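Keep the Recipe Measured in Slices

By Despina Galanis

My local paper dropped its printed recipe column in April, and the reason the editor gave was that readers now get their recipes online. That may be true. I get plenty of mine online. But I have been cooking dinner for a household for a long time, and I think the bigger trouble with recipes started well before anyone moved them to a screen. They stopped being written for the person who is cooking.

I learned from a spiral-bound book put out by the Vasilakis bakery, where my mother worked the counter. It was never sold in stores. The recipes in it are short. The one for bread soup runs to 3 lines, and it measures the bread in slices. "Six slices, stale, crusts on." There is no weight given and no brand of flour. The person who wrote it assumed you had bread in the house and knew what a slice was.

Last winter I made a version of the same soup from a well-known cooking site. It asked for 45 grams of crust and a larger amount of crumb, weighed apart. I own a kitchen scale and I like it. I use it for cakes, where it matters. For soup made out of old bread it does not matter at all, and the cook who doesn't own a scale will read that line and close the page. I think a great many people who say they can't cook have been turned away by a line like that one.
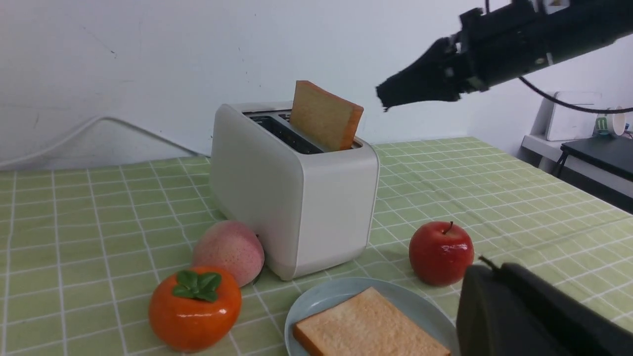 The usual defense is that exact amounts give exact results. I have heard this from people I respect. Rokeya Barua, who taught the adult cooking class at our library for years, believes it firmly, and she and I have argued about it more than once. Her case is that a beginner has no judgment yet, so you give the beginner numbers. When the judgment comes, the numbers can go.

I agree with the first half. A beginner does need something to hold on to. Where we part is on what kind of thing that should be. A number tells you what to do in the writer's kitchen, with the writer's pan on the writer's stove. My stove is a Wenus with one burner that runs hot and another that barely runs. "Cook the onions for five minutes" gives me raw onions on one and burned ones on the other. "Cook the onions until they are soft and have lost their white color" works on both. It would work over a campfire. It is also the sentence that teaches something, because the next time you cook an onion you will know what to look for even if the recipe doesn't say.

Rokeya's answer is that people skip sentences and read numbers. She has watched them do it. I believe her, and I don't have a good reply, except that people learn to read what they are given. If every recipe for 20 years has put the useful part in a number, then of course that is where the eye goes.

There is a second problem, and that is length. The bread soup page I mentioned came to more than 2000 words before it reached the ingredients. I read all of it, out of stubbornness. It told me about the writer's trip to the coast and what the weather was like there. It told me that soup is comforting. It gave me a list of questions other people supposedly ask, one of which was whether bread soup contains bread. None of it said how stale the bread should be, and that was the only thing I wanted to know.

I don't blame the writer much. People who do this for a living have told me that the page has to be long or it won't be found, and that the ads pay by how far down you scroll. So the cook stands there with wet hands, pushing a screen up with one knuckle. Everybody involved seems to dislike the arrangement and it goes on anyway.

Long introductions aren't bad in themselves. Some of the best food writing I own is nearly all introduction. The difference is whether the writer is telling you something. The Vasilakis book has one long note in it, a full page on what to do with a loaf at each stage of its life. Fresh, you eat it plain. The next day you toast it. After that you fry it in oil, or soak it in milk and egg. Then soup, then crumbs. I have followed that page for most of my adult life and I could not tell you a single weight from it. 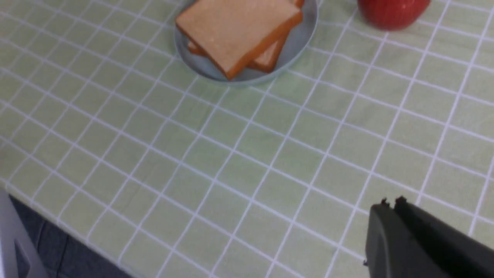

Photo: Jendska Pictures

I bring up bread so often because it shows the problem clearly. Most of what people cook on an ordinary evening starts with what is left over from the evening before. Half an onion. The end of a loaf. Some rice. A modern recipe can't deal with this. It starts from an empty kitchen and a shopping list, and it sends you out to buy a bunch of parsley for the one spoonful it needs. The rest of the parsley goes slimy in the drawer. The next recipe won't ask for parsley, so there is no help coming from that direction.

Older recipes were often written the other way around. They started from the thing you had. "To use up cold potatoes" is the title of a recipe in my book, and I think it is a better title than most of what I see now. It tells you when to turn to it. I don't need to be told that a potato cake is the best I will ever eat. I need to be told that I can make one with what's in the bowl.

Then there are the apps. My son put one called Tidus on my phone, and it is supposed to fix exactly this. You tell it what you have and it suggests a meal. I gave it a fair try. I entered eggs, stale bread, an onion and some hard cheese. It offered me 5 dishes, and every one of them needed something I hadn't listed. Two needed cream. My mother would have had supper on the table from those four things, and so would any cook on her street. The knowledge isn't rare. It just isn't being written down in the place where people now look.

I should be fair about what has gotten better. Recipes today are more honest about time than they used to be, or some of them are. The old books took it for granted that someone was home all day. They left out steps that every daughter was expected to know and that no son was expected to care about. My bakery book says "make a white sauce" and moves on. If you had never seen one made, you were stuck, and there was no video to help you. I have watched videos to learn how to fold a dumpling and how to sharpen a knife, and both times I learned more in a few minutes than I had from years of drawings. I wouldn't want to give that up.

And weights are better than cups for baking. I'll say that plainly so that the bakers don't write in. Flour packs down. A cup of it is one thing in my hand and another in yours. When a small error ruins the result, give me the number, and give it to me in grams.

What I would like is for recipe writers to decide, line by line, which kind of line they are writing. If the amount matters, give the amount. If it doesn't, say so. "A handful" is a perfectly good instruction as long as the dish can stand a large hand or a small one. Tell me what it should look like when it's done. Tell me what I can leave out. Put the story first if there is a story, but let it have some bearing on the food.

Rokeya and I tried this last year with her class. She took a lentil recipe and rewrote it with half the numbers gone and a sentence in place of each. Some of the students liked it. One man said it made him nervous, and asked her for the original, and she gave it to him. She says this proves her point. I say he was one man, and that the others went home and made lentils.

The paper has told me I can go on writing about food in this space, though without recipes. So I will give only the part of one that the cooking site left out. For soup, the bread should be stale enough that it bends a little before it breaks. If it won't bend at all, it will still work, but use more broth.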